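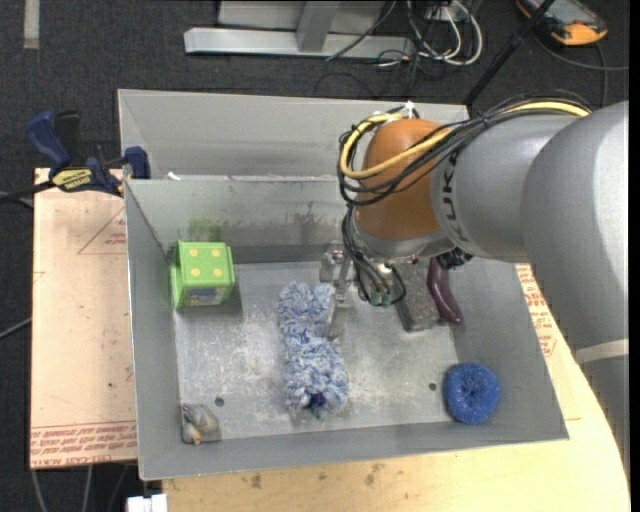 Figure 1. Open metal bin with mixed small objects.

Section 2. Receiving and Sorting Returned Parts

Last updated: March
Prepared by Lempi Rautiainen, Parts Services

This section applies to all returned parts booked through the Rotska stock program. It replaces the earlier instructions for the Väisänen storeroom. Staff who work only with new deliveries should refer to Section 4.

2.1 Before you begin

Confirm that you are signed in to Rotska under your own name. Shared sign-ins are not accepted for returns. Have a supply of blank Prumis labels at the desk and check that the label printer shows a steady green light.

Note: Returns received after 3:30 p.m. are booked on the next working day.

2.2 Opening a return

1. Select Returns from the main menu, then select New.
2. Enter the return number printed on the customer's slip. If there is no slip, enter 333 as a temporary code and complete the customer name by hand.
3. Compare the contents with the list on the screen. Mark each line as Present, Missing, or Damaged.
4. Select Save. The program assigns a bin number.
5. Print two labels. Attach one to the bin and the other to the paper record.

Caution: Do not close the return window while the labels are printing. The bin number will be released and may be given to another return.

2.3 Sorting

6. Place all parts from one return in the same bin. Do not combine returns, even when they come from the same customer.
7. Set aside any part with a sharp edge or leaking fluid and follow the handling rules in Section 6.
8. Wrap glass and ceramic parts singly before they are placed in the bin.
9. Enter the condition code for each part. Codes are listed in Appendix B.

A single return may hold up to 200 lines. Larger returns must be split, and the second return number written on both paper records.

Note: Gimex parts carry their own serial number. Enter it exactly as printed — including any leading zeros — in the Maker Reference field.

2.4 Closing a return

10. Check that every line has a condition code. Lines without one appear in red.
11. Select Close Return and enter your initials.
12. File the paper record under the bin number.

A closed return can be reopened only by a supervisor. Requests should be sent in writing to Tuulikki Hyvönen, with the return number and the line to be corrected.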